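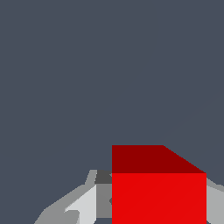
OPINION | Grippers and Simulation

The cube is too kind to us

By Smaranda Husar

Every gripper I have compared in the last two years met the red cube first. It has flat faces, sharp edges and one color that any vision code can separate from a gray background. In the simulator it weighs what I type in a box. I like the cube. I also think we let it decide too many purchases.

In November my group had to choose between two parallel grippers, the Plevetti and the Grinotell. We did what most groups do and ran both in simulation before asking for money. The Plevetti completed 941 grasps before its first drop, and the Grinotell was not far behind. On paper the question was closed, and my colleagues wanted to order the same afternoon.

I asked for a delay, and I was not very popular for it. My reason was simple. A cube gives a parallel gripper exactly the surface it was designed for. Two flat fingers close on two flat sides, and the contact model has almost nothing to decide. If the fingers arrive a little crooked, the solver is usually forgiving -- much more forgiving than rubber on a greasy bottle cap.

We borrowed both grippers and mounted them on our old Sfakianakis arm. For 18 days we gave them the things our customers pick: pouches, caps, small bags of screws, a hair comb. The Plevetti was fast and failed on the pouches again and again. The Grinotell was slower, and its fingers bent slightly around the object, a behavior our simulation did not include at all because we had modeled both pairs as rigid. After 1561 attempts I had no doubt which one I wanted on the line.

Some readers will answer that our simulation was poor and that a better one would have told us the same thing. This is partly true. We could have written soft contacts and scanned the pouches. But that work costs weeks, and a person who has a loaned gripper on the bench can learn a lot before lunch.

I do not propose to throw away the cube. When we changed the controller to Gustus, the first evening with the cube showed us that one finger was closing in the wrong direction. It is excellent for this type of mistake. A new camera position can be checked with it too, especially a close view between the fingers, where a wrong offset is easy to notice.

My complaint is with the comparison tables. A vendor who prints a success rate should print the list of objects beside it, in the same size of letters. If the list has one line and the line says "cube," I would like to see 200 grasps of something ugly before I sign the order.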